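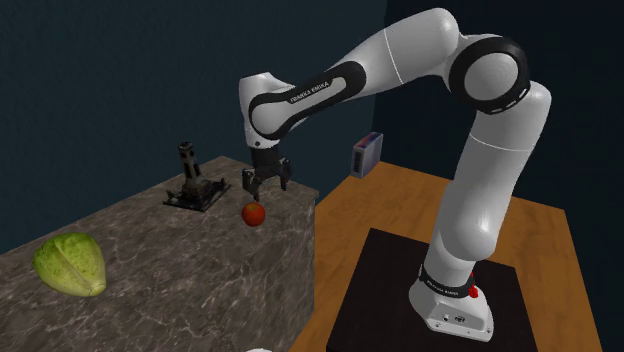
Minutes of the kitchen automation review meeting
Held September 29, 2022, Grornevham site, upstairs meeting room
Present: production, engineering, purchasing, hygiene. Apologies from maintenance.

1. Previous minutes
Agreed, with one correction: the trial licence from Vikent runs to the end of February.

2. Vikent produce handling package
Engineering showed simulated material from the package. It covers a single arm with a two-fingered gripper working over a counter with fruit and veg on it. Production asked whether any of it had been done on a real bench with real stock. Engineering said no, the package as offered is simulation first, and hardware support is charged separately.

Production said a tidy counter with a few items on it tells us very little about a crate of mixed apples at six in the morning. Purchasing felt this was harsh for a first look. Production did not withdraw the remark.

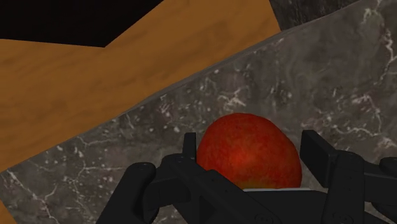 Item 2: apple between the open gripper fingers, simulated view.

Hygiene asked how bruising is measured. Engineering had found no mention of it in the supplier's papers. The model apple has speckled skin and a nice highlight but we do not know if it can be damaged, and until we do, any claim about gentle handling should be left out of our own notes.

The supplier's summary gives 26 pick attempts without saying how many were good. Purchasing has asked twice. It was agreed that we will not quote the figure anywhere.

3. Cost
Vikent have quoted £3469 for the first year, covering 2 seats. Training is extra and so is any new item added to the library. Production pointed out that we handle pears, leeks and bagged salad, and asked who pays for those. Purchasing to find out in writing.

Cormier have offered a smaller kit with no simulation at all. Irasitz have not replied to our second email. Engineering would still like to see what Irasitz have before anything is signed.

4. Decision
No order to be placed. Hygiene and production both against going further on what was shown. Engineering in favour of using up the trial, at no cost, and this was allowed.

5. Actions
Engineering: ask Vikent for the full results of the 26 attempts, failures included.
Purchasing: written price for 10 extra produce items.
Production: list of the items that give us most trouble by hand.
Hygiene: cleaning questions to all three suppliers.

6. Any other business
The projector cable needs replacing. Purchasing to order.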